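Nomton Tabletop Sorting, README

Last update Wednesday, January 10, 2024. Replaces the June one, please delete old copies, the folder names changed.

What it is

Short clips of small household stuff being sorted into containers on a tabletop. Buttons, clothespins, bottle caps, batteries, spoons. Things come out of a mixed pile and go in a container, one item at a time. 227 clips total. Sound stripped from all of them.

Recorded in 2 places, Nomton (most of it) and Gagnon (the rest). Tables differ, containers differ. Don't assume the same light either, Gagnon has a window on one side and the afternoons go yellow.

Folders

clips/ - the video, one file per clip
stills/ - one still per clip
lists/ - what was in the pile, plain text
notes/ - free text, very uneven, some are one word

Clip names go place, table, number. If a name ends in b it's a second go at the same pile. Use the b one if both are there.

Containers

Plastic ones mostly, some cardboard trays. Lids off for the whole clip. In the lists the container is written by color and nothing else, so "green" covers everything from mint to a sort of beige. We know. Fixing it means going thru every list by hand and it hasn't happened yet.

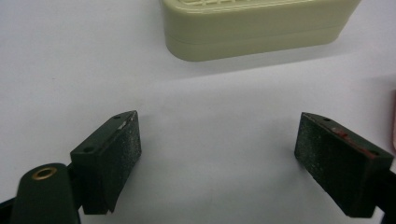 Container position isn't fixed. It gets moved back when the pile is big and forward when it's small, so if you need distances measure them per clip. There's no ruler or marker on the table to go by. The tables were wiped between piles but crumbs and specks get through, leave them in or mask them, up to you.

Item names

Everyday names, lower case, singular. "clothespin" not "peg". "bottle cap" covers metal and plastic both. Anything we couldn't name is "misc" and there's a fair amount of misc in the Gagnon lists, mainly bits of broken toy and the little plastic ties off bread bags.

Batteries are listed by size only. All dead ones, so don't read anything into the labels.

Known problems

- 9 clips have a list that doesn't match the pile. Marked "check" in notes/. Leave out of any counting work.
- Spoons nest. Two spoons picked up together are listed as one move. Sorry.
- Clear buttons on a white table are hard to see, even at full size. The list is more reliable than your eyes there.
- Some clips start with the first item already moving. The start was trimmed too tight and the originals are gone.
- Notes from Gagnon have the date in a diferent order from the Nomton ones.

Wedine split

Wedine is the smaller set we cut for quick tests. Same files, no new material. One item type per pile, so no mixed sorting. Good for checking your loader works, not much use past that. The list of clips is in lists/wedine.txt.

Venon was going to be the kitchen drawer version. Not in here. If you see it mentioned in an old note ignore it.

Use

Research and teaching ok. Don't repost the clips on their own, point people to the full set so the lists come along. If you fix any lists send them back and they'll go in the next update. Same for item names, if you can work out what half the misc is we'd be glad to have it.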